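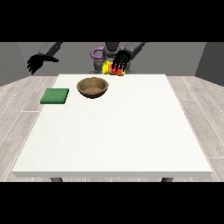
How does a robot learn a task from a person?
A person leads the robot through the task several times, by hand or by remote control, and the robot's joint positions, hand commands and camera views are recorded together. A program is then trained to give similar commands when it meets similar views.

Robot Skills from Demonstration
Handout 5: Showing the task
Course room Bühler, version of 1 December 2021

Please read this handout before the practical session. It covers the two ways of giving a demonstration, what we store, and which mistakes make a recording useless. The mathematics of the training comes in Handout 6 and is not needed yet.

5.1 Two ways of showing

In teaching by hand, the person holds the arm of the robot and moves it directly. The motors are set so that they carry the weight of the arm but do not resist the movement. You feel at once when the arm reaches the end of its range, and also when it touches the table. The disadvantage is that your own body stands in the view of the cameras. With a robot of two arms there is a second difficulty: one person can hardly guide both arms and also close the fingers at the right moment.

In remote control, the person stands away from the robot and moves a pair of hand controllers or wears gloves. The robot follows. The cameras see only the robot and the objects, as they will later when the program runs alone. You pay for this with a weaker feeling of contact. Most beginners press too hard, or they close the fingers before the hand has arrived.

In this course we use remote control for all tasks with the two-armed robot, first in simulation and later in the laboratory. Teaching by hand is used only in the March session with the single arm.

5.2 The practice table in simulation

The simulated room is kept very plain: grey walls, a plank floor, and a white table with the robot standing behind its far side. On the table there is a round brown bowl and a flat green square pad. The brightly coloured objects are at the far edge, close to the robot, where the right hand can reach them from above.

The reach at the far edge is more difficult than it looks. The long fingers come down between the objects and hide a good part of them. If a red object and a yellow object stand side by side, a small error of the wrist is enough to push one of them away. Students who look only from the front often judge the depth wrongly. Turn the view to the side before you close the fingers, and then turn it back.

5.3 What is stored

We use the recording program Kallari. It writes 18 lines of data in each second. One line contains:
the angle of every arm joint
the command sent to each finger
the position of both wrists
the number of the camera picture taken at that moment

The commands and the measured angles are stored separately. They are not the same thing. The arm always follows the command with a small delay, and a program trained on the wrong column will learn movements that come too late.

The files go to the folder Brustidetti under your group number. Do not rename them. The checking program reads the task and the starting layout from the name.

5.4 Rules for a good demonstration

Begin with both hands open and free of the objects. Wait one second before the first movement.

Move at an even speed. A pause of thinking in the middle of the task is also learned, and the robot will later stop at the same place without a reason.

If only one arm is working, keep the other still and away from the table top. Small movements of an idle arm are noise in the data.

When a grasp fails, you may correct it once and continue. Such recordings are useful, as they show the way back from an error. Mark them with the letter c. If you need a second correction, delete the recording and begin again.

Vary the starting layout. Last year one group recorded 42 demonstrations with the bowl always in the same place. Their program reached very nicely for this place, also after the bowl had been moved.

5.5 How many are needed

For one simple grasp in simulation, our own reference set, Dresivness, has 199 demonstrations. A set of 1000 was tried as well, but the improvement was small and the recordings were more careless towards the end. I prefer that you make fewer and look at each one again before you hand it in.

5.6 To prepare

Read the manual of Kallari, chapters 1 and 2. Decide in your group who gives the demonstrations and who checks the files - please change roles after half of the session. Bring your table of starting layouts on paper.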